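Preparing a Shared Floor and Its Staff for Automated Handling

Maslow site services guide for team supervisors

Use this guide when automated handling equipment is to be introduced on a floor where employees already work. It covers the period from the first floor review to the end of the trial month. Questions about machine settings belong to the equipment supplier and are outside its scope.

Before you begin

Obtain the current task list for the floor. At the Riden site the list held 57 recurring tasks, of which 16 were judged suitable for automation in the first stage. The remaining tasks stayed with the staff who already performed them. Post the list where every shift can read it, and allow employees to correct it in writing before it is approved.

Step 1. Review the floor

Walk the floor during working hours, when people are moving through it. Record furniture, power strips, loose cables, soft items on the ground, and any spot where staff regularly stop to talk or put down equipment. Mark the routes to doors and stairs. A cable that crosses a walking route must be moved or covered before the trial starts.

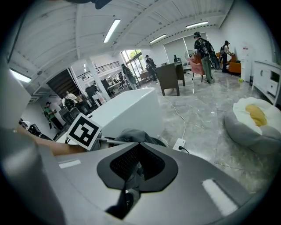
Open floor during working hours, with a power strip and cable on the tile and staff in the middle distance.

Step 2. Assign the work

For each task on the approved list, enter one of three codes: staff, machine, or shared. A shared task requires a written handover point. Staff must know where the machine's part ends and who is responsible if an item is dropped or left behind.

Pay grades are not changed during the trial. An employee whose main duty is coded "machine" is to be offered other duties on the same shift before the trial begins, and the offer is to be kept on record.

Step 3. Train the shift

Schedule two sessions for each employee. The first covers stopping the equipment, reporting a fault, and working safely beside it. The second takes place on the floor and lasts 34 minutes, including time for questions. Employees who wear or carry equipment as part of the work should bring it to the second session.

Step 4. Run the trial

Start with the lowest-traffic hours and extend only after a full week without an unreported stop. The Castellanos building completed roughly 2,750 handling cycles in its trial month. Supervisors there found that most staff comments concerned walking routes and noise, so the feedback form now has a separate line for each.

Step 5. Review the results with staff

Hold the review meeting during paid time. Present the fault log, the feedback forms, and any proposed change to the task codes. Changes take effect at the start of the next schedule period. Keep the signed task list with the floor plan, and send a copy to the site office.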